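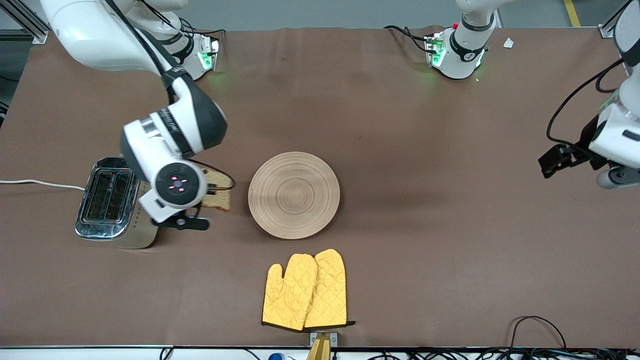 About Custmont

We try out grippers, arms, cameras and controllers so you don't have to buy three to find the one that works. Small shop, two arm cells, a lot of brown paper or matting on the tables. Started with one bench and a borrowed controller - now 640 square feet and a waiting list in the spring.

What we do

Side by side trials, mostly. You send the hardware or tell us what you're thinking of buying, we mount it, wire it, run it on everyday objects. Toast and a toaster. Plates. Oven mitts, which are harder than they look. A gripper that does fine on a plastic test cube can crush a slice of bread or drop a wood plate, and a spec sheet won't say so.

Two arms on one table is our usual setup. Parallel grippers first, becuase most people end up there anyway. Then we swap fingers, swap pads, change the grip force, run it again. Same objects, same start positions.

Numbers so far

451 trials logged. 323 of those were gripper against gripper, the rest cameras and controllers. 75 runs per object is our minimum before we put anything in a report. If you need an answer faster we can do a short check, but it gets marked as a short check.

Our projects

Clolness - our finger pad comparison. Soft pads, hard pads, ribbed pads, bare metal. Still going, write-up planned for May.

Nalar - camera placement. Overhead or on the wrist or both. Both is nice but the cabling is a pain.

Krūmiņa - controller timing. How long between the command and the fingers closing. Dull work, people ask for it more than anything else.

How we work

We don't sell hardware and don't take a cut from anyone who does. You get the full log, failed grasps included, plus the settings we used. Video on request. Shipping both ways is on you, sorry.

Visiting

Open bench day is Saturday, April 24, 2021, 10 to 3. Bring your own gripper if it has a standard flange, or email first and we'll see if theres an adapter in the drawer. Closed shoes please. Stay behind the yellow line when the arms are moving.

Contact

Use the form - we answer most things in two days, longer when we're mid-trial.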